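Derent Clay Pot for Herbs and Small Plants
Item 792
Made by Dimby Garden Ware

The Derent is our medium pot for kitchen herbs, young succulents and other plants which do not need deep soil. We make it in the same workshop where the larger Niton planters are made, and it has the same thick wall and the same folded rim. Many customers buy one Derent first, for basil or thyme, and come back later for a second one in another color.

The clay is fired slowly and left without glaze on the inside. An unglazed wall lets the soil breathe, so the roots do not stay in standing water for long. On the outside you can choose between raw clay and a thin matte finish. The finish is only on the surface and does not change how the pot behaves with water.

Size and weight

Height: 107 mm
Width of the base: 80 mm
Drainage: one hole in the center of the base
Colors: beige, gray, brick red, raw clay
Saucer: sold separately, item 8 in the accessories list

Please note that every pot is finished by hand. The height may differ by a few millimeters, and the color of one firing is not always the same as the color of the next. If you need several pots which match well, please order them together and write this in the comment field. 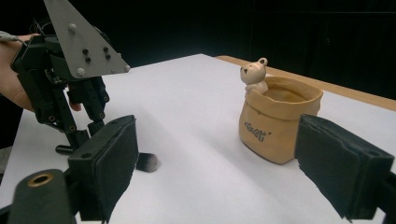 Before the first planting we recommend that you put the pot in clean water for one hour. Dry clay is very thirsty, and without this bath it takes the water away from the fresh soil. Let the pot drip, put a small piece of broken clay over the hole, and fill it with soil up to one finger under the rim. For succulents, please mix the soil with coarse sand. Herbs from the supermarket usually stand too close together, so divide them into two or three pots if you want to keep them longer than a few weeks.

White marks on the outside

After some months, a raw clay pot often shows white marks. They come from the minerals in the water and are not a fault of the material. You can leave them, and many people like how they look. If you prefer a clean pot, brush it with warm water and a little vinegar, then rinse it well. Do not use the dishwasher. On the matte finish, please use only a soft cloth.

Winter

The Derent is made for the window sill and for the balcony in the warm season. It can stay outside until the end of September in most places. Wet clay can crack in frost, so please bring the pot indoors in good time or empty it and store it dry. For planting outside all year we offer the Niton planters, which are fired at a higher temperature.

Packing and delivery

We pack each pot in paper and cardboard, without plastic foam. If a pot arrives broken, please send us a photo within 14 days and we will send another one. You do not need to return the pieces. They are good for covering the drainage hole of your next pot.

Shops

The Derent is also available at Kumarasinghe Plants and Seeds, where you can see all four colors before you decide. The store does not always have every color in stock, so it is better to call first.

Questions about this item

Please write to Heike Hinrichs in customer service and mention the item number. She answers in English and German, normally on the next working day. For orders of more than 20 pots she can also make you a separate offer with delivery included.

Page last changed: 8 June 2024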